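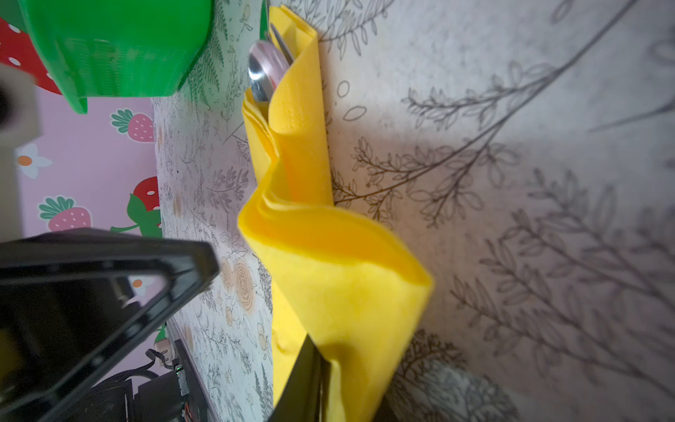 We're setting tables again at Sturkthorpe, and I couldn't be happier to be the one telling you! The Long Lunch is back this March in the Clirnwood hall, and after last year's plain trestles and paper plates (sorry, everyone) we've gone a bit silly over the little things. My favourite so far is the cutlery wrap, a bright yellow paper napkin folded into a long band and wound loosely around the spoon and its mates, so each guest picks up one bundle and finds a seat. Against the white cloth with its grey ferns and leafy sprigs, the colour really sings. I tried it with cream napkins first and they vanished into the tablecloth, so yellow it is.

There'll be 255 places this year, which is a lot of folding. I've been practising at my kitchen bench in the evenings and I'm down to around 30 seconds a bundle, provided the kettle doesn't boil halfway through. Fold the napkin into a band, lay the cutlery in, wrap it loosely and leave the spoon poking out the top. No ribbon, no string, no stickers. We had ribbon at the Stukenlow supper and I was still picking bits of it out of the car at Easter.

The other thing I'm keen on is pattern. Strawberries and small flowers on pink, ferns on pale grey, a square of yellow napkin turned like a diamond, a bright green basket off to one side. My sister reckons it's too much. I reckon it's a party, and the colours can fight it out among themselves.
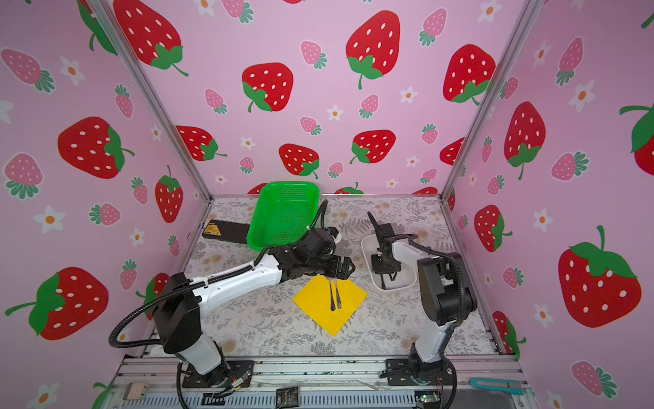 What's on and how to book

Lunch starts at noon and runs until the last pot of tea is finished. Harries is doing the food again, with roast chook, three salads and a pavlova that I'd happily drive an hour for. Tickets are $58 a head, and there's a vegetarian plate if you tick the box when you book. You'll find the booking form on the Sturkthorpe website or on paper at the hall.

If you'd like to learn the napkin fold, come along at 2 in the afternoon the day before and I'll show you at the big table. Bring your reading glasses and wear something comfy.

Media are welcome at the folding session and at lunch. Please get in touch through the hall office beforehand so we can save you a seat and a plate.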